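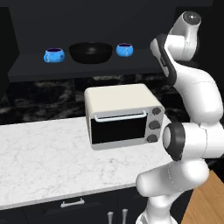 Robótica de servicio. Apuntes de la unidad 4
¿Pueden ya las máquinas con las tareas de casa?

Última actualización: abril

La respuesta corta es "algunas, a ratos, y en cocinas que conocen". La larga ocupa esta unidad y la siguiente, ¡y es de lo más bonito que tiene el curso! Hace unos años habríamos dedicado la clase entera a que un brazo no tirase la taza. Ahora podemos discutir a qué estante la lleva y qué hace si el estante está ocupado.

4.1 Qué entendemos por tarea doméstica

Para una persona, "recoge la cocina" es una sola orden. Para el robot es una cadena: encontrar el objeto, acercarse, decidir por dónde cogerlo, cerrar la pinza, levantar, desplazarse sin chocar, soltar y comprobar que se ha soltado bien. Cada eslabón puede fallar, y los fallos se multiplican. Si cada uno de ocho pasos sale bien el 95 % de las veces, la cadena completa sale bien el 66 %. Haced la cuenta con calma (0,95 elevado a 8), porque explica casi todo lo que vais a leer sobre el tema.

En una nave pasa lo mismo, pero allí se hace trampa, en el buen sentido: se fija la pieza en un útil, se pinta una línea en el suelo y se controla la luz. En una casa no hay útiles. Hay tazas de cinco juegos distintos y un cajón que roza.

4.2 Coger una taza

Una taza parece fácil y tiene mucha miga. Se puede sujetar por el borde, por el cuerpo o por el asa, y cada opción condiciona lo que viene después:

- Por el borde: cómoda desde arriba, pero un dedo entra en la taza. Mala idea si lleva café.
- Por el cuerpo: firme, siempre que la pinza abra lo suficiente. Con tazas panzudas a menudo no abre.
- Por el asa: requiere poca apertura, aunque el peso queda a un lado y la taza puede girar entre los dedos.

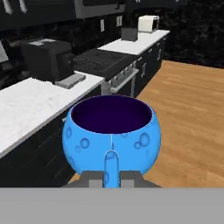
Figura 4.1. Agarre por el asa con pinza de dos dedos. Cocina simulada.

Fijaos en cuánto campo de visión se lleva la propia taza con este agarre. Para planificar el depósito, el robot necesita recordar lo que vio antes o recurrir a una segunda cámara. Shirin Khosravi lo trató en el seminario con el planificador Jallar, y su consejo me parece buenísimo: pensad primero dónde vais a dejar el objeto y elegid después el agarre.

4.3 Por qué practicamos en simulación

En el laboratorio usamos Gunano, nuestro entorno de cocinas. Cambiar el color de los armarios, el electrodoméstico de la encimera o la forma de la taza cuesta un segundo, y se pueden lanzar 600 episodios mientras coméis. El curso pasado, el grupo de prácticas completó 946 episodios de "coger y colocar" con el mismo controlador. En cocinas ya vistas durante el entrenamiento acertó más del 80 % de las veces. En las nuevas bajó mucho, sobre todo con asas finas.

Lo que el simulador hace peor es el contacto: el rozamiento, el asa que resbala, la goma del dedo que cede un poco. Por eso pasamos después a Marty, el brazo del laboratorio, con 13 objetos de verdad. Las primeras pruebas suelen ser un desastre simpático (traed tazas que no os importen).

4.4 Dónde estamos, por tareas

Colocar objetos rígidos en una superficie despejada: bastante bien.
Abrir cajones y puertas con tirador de barra: bien si el tirador se ve entero; regular si hay que tirar y mover la base a la vez.
Girar mandos de un horno: posible, delicado. Hay que acertar el ángulo final.
Doblar ropa: avances preciosos, muy lentos.
Fregar una sartén con restos pegados: todavía no, salvo en condiciones muy preparadas.

4.5 Para la próxima sesión

Escribid la cadena de pasos de una tarea de vuestra casa y estimad la fiabilidad de cada uno. Señalad el eslabón más débil y proponed un cambio en la cocina, sin tocar el robot, que lo mejore. Dindo Magbanua recoge las hojas al empezar la práctica y elegiremos dos para montarlas en Gunano.

Materiales relacionados
Unidad 3. Percepción de objetos con oclusiones
Unidad 5. Manipulación móvil: brazo y base a la vez
Práctica 2. Primeros agarres con Marty
Lectura opcional. Potness, o cómo clasificar cacharros por su forma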